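Parell 36 Travel Pack
Item 1522-P

The Parell is a 36 liter backpack for long overland trips. It opens flat like a suitcase and weighs 1,522 grams empty.

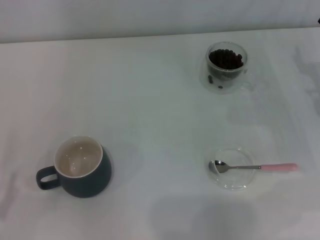 Can I carry it on a plane?
Most airlines accept it when the front pocket is empty. Check your carrier's limits before you fly.

The hip belt zips off and stores behind the back panel. A rain cover is included.

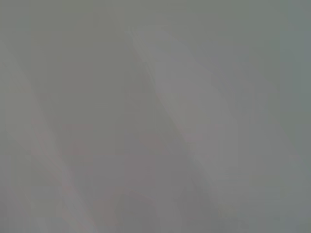
Straps adjust to fit torsos from 16 to 19 inches. Replacement buckles are sold separately.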